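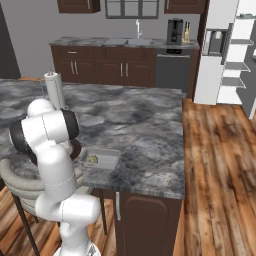

Winter walk-through, 385 Prilton Road, Saltton
Checked November 8, 2024 by Seo-ah Kwon, for Đạt Lưu
Form 2, whole house, with comments

Dear Đạt, thank you for the key and for leaving the porch light on for me. I've used the same form as last year so you can lay the two side by side if you still have the old one (I have a copy if you don't). OK means I looked at it or tried it and I'm happy. FIX means please see to it before the renters arrive in December. WATCH means it can wait but I'd like you to keep it in mind. I've put my comments under each line and, as usual, I've gone on a bit.

OUTSIDE AND ENTRY

House number readable from the road – OK
The new numbers are a big improvement. I saw them from the corner with my headlights on, and an ambulance driver would too.

Front steps, treads and risers – FIX
The second step from the bottom rocks when you put your weight on the left side. It isn't much, but it's the sort of thing your own feet have learned to forgive and a stranger's feet haven't, least of all a stranger carrying a suitcase. One bracket has pulled away from the stringer. A longer screw may do it, though I'd rather see a block behind.

Handrail, front steps – OK
Solid. I leaned on it with everything I had.

Porch light – FIX
There's a 100 watt bulb in a fixture whose label gives a lower limit, and the plastic collar inside has started to brown. Please swap it for an LED and throw the old one out, so it doesn't find its way back in.

Gutters and downspouts – WATCH
The back gutter is full of maple leaves, and the downspout by the side gate empties right onto the path. The first hard freeze will make a skating rink of that. An extension would carry the water over to the flower bed, which could probably use it.

Front door, lock and latch – OK
Opens from the inside without a key. Good. I know you were thinking about a double-keyed deadbolt after the break-in down the road, and I'm glad you talked yourself out of it. People need to be able to get out in the dark in their socks.

HALL AND STAIRS

Smoke alarm, downstairs hall – OK
Pressed the button, jumped out of my skin. The date on the back is still good.

Smoke alarm, upstairs landing – FIX
No sound at all. I opened it and the battery was in there but the little ribbon had never been pulled, so I pulled it and now it works. I'm still marking it FIX and leaving it that way, as the date on the back has passed and the whole unit ought to be replaced. They don't last forever even when nothing has ever been wrong with them. My mother kept one for so long that it had turned the color of tea.

Smoke alarms, inside bedrooms – FIX
The front bedroom has one and the back bedroom doesn't. There's a paint ring on the ceiling where one used to be. Did it come down when you painted?

Carbon monoxide alarm – WATCH
Present, plugged in, and it tests fine. It sits behind the hall bench, though, where a coat could hang over it. Could you try the outlet across from the bathroom instead? That would also put it closer to where people sleep.

Stair treads and runner – OK
The runner is tight the whole way up. I went up and down it more times than I needed to (I kept forgetting my flashlight).

Stair lighting – OK
Switches at the top and bottom both work.

Stair handrail – WATCH
It stops short of the last step. It has been that way since the house was built, I should think, and I only mention it because you said your aunt might be staying. A short piece added on would help her.

KITCHEN

Fire extinguisher – FIX
The needle is in the green and the pin is in place, so the extinguisher itself is fine. The trouble is where it lives. It's in the cabinet above the stove, which is the last place you could reach if the stove were on fire. Please hang it by the back door, low enough that a shorter person can lift it off. I'm a shorter person and I'd be glad to come and be measured.

Stove, burners and knobs – OK
All four light promptly. The knobs click into off and stay there.

Hood filter – FIX
Greasy. Take it down and soak it overnight in hot water with dish soap, and then do it again, because the first time only gets you halfway. Mine goes in a baking tray in the bathtub.

Things that burn, kept away from burners – WATCH
This is one for the welcome folder more than for you. Renters move things around, and the dish towels and paper towels tend to wander toward the stove because that's where the spills are. A sentence on the kitchen page asking people to keep an arm's length clear around the burners would do nicely. I've seen more scorched oven mitts in rentals than anything else on this form, and every one of them belonged to a sensible person who had put it down for a second.

Outlets near the sink – OK
Tested both. They trip and reset as they should.

Cords and small appliances – FIX
The toaster cord has a nick down near the plug and I could see copper. I've unplugged it, wrapped it, and put it on the hall bench with a note. I wouldn't repair it. Thái Hardware had toasters on the front table when I went by, and nothing fancy is needed.

Refrigerator temperature – OK
My thermometer said 33 after sitting on the middle shelf while I did the upstairs. That's safe, though it's near enough to freezing that somebody's lettuce may suffer. Turn the dial one notch warmer if you like.

Knives and sharp tools – OK
In the block, as agreed. Thank you for getting rid of the loose ones in the drawer – I still have the scar from last time.

Cleaning products – FIX
The drain opener is under the sink with no latch on the door, and your listing says families are welcome. Either a latch or a high shelf. The bottle has also lost most of its label, so perhaps it should simply go.

Floor – OK
The mat by the sink has its rubber backing now and doesn't slide.

BATHROOM

Hot water temperature at the tap – WATCH
A little hotter than I'd like for children. The heater dial has been nudged up at some point. Turn it back a touch and check again after a day.

Tub, non-slip surface – FIX
The strips are peeling at one end, and peeling strips are worse than none, as a toe can catch under them. They come up easily with a hair dryer and an old gift card.

Grab bar – OK
Firm. Screwed into something real, I'm pleased to say.

Fan – OK
Noisy, but it holds a square of tissue to the grille, which is all I ask of a fan.

BEDROOMS

Windows open fully and stay open – FIX (back bedroom)
The back bedroom window was painted shut. I ran a putty knife around it and got it moving, but it wants someone stronger than me to finish the job. It's the second way out of that room, so I'd put this near the top of your list. Front bedroom is fine.

Space heater – FIX
There's one in the back bedroom closet, plugged into an extension cord that runs under the rug. Please, no. If the room is cold, let's find out why. I think it's the gap under that same window.

Bunk bed rail – OK
Checked every bolt. The upper rail is snug all around.

Tall furniture fixed to the wall – WATCH
The dresser has its strap. The bookcase doesn't, though it's heavy and stands level. I'd strap it anyway, with a small climber in mind.

BASEMENT

Electrical panel clear and labeled – WATCH
Clear, yes, and well done, I remember the boxes. The labels are another matter. One of them reads "Arnura lamp" and I'd love to know what that means. If it's the lamp in the den, could it just say den?

Furnace filter – FIX
Gray and furry. The spare is on the shelf right beside it, still in its wrapper, looking hopeful.

Dryer vent and duct – OK
Cleaned out since last year, and the flap outside moves freely.

Sump pump – OK
Poured a bucket in and it kicked on at once.

Gas shutoff, wrench nearby – OK
Wrench is on its hook. It would be kind to add a tag showing which way to turn.

PAPERWORK FOR RENTERS

Emergency sheet by the phone – FIX
It still has your old number on it. It should also give the full street address, as people on vacation never know where they are when they're asked.

Exit plan – WATCH
The drawing upstairs is from before you moved the laundry door. I can redo it for you if you send me the measurements.

BEFORE DECEMBER

If you only have one weekend, I'd do the back bedroom window, the two alarms (landing and back bedroom), the heater and its cord, the front step, and the extinguisher, in that order. The rest can be fitted in around the edges. I'm happy to come back and look at just those, and there's no charge for the second visit, though I wouldn't say no to some of those persimmons if the tree is still going.

The house is in good shape, Đạt, and it was a pleasure to spend the morning in it. I locked up and put the key back where you showed me, and I topped up the bird feeder while I was out there. I hope that was all right.

Seo-ah

Reply added by Đạt Lưu:

Thank you, Seo-ah. Step is fixed with a block behind it like you said. New alarms are bought and going up tomorrow, and the toaster is gone. The back window is still stiff, my brother is coming to help with it. Arnura is the brand of the fish tank light we used to have down in the den, so yes, I will change it to den. Plenty of persimmons, bring a bag.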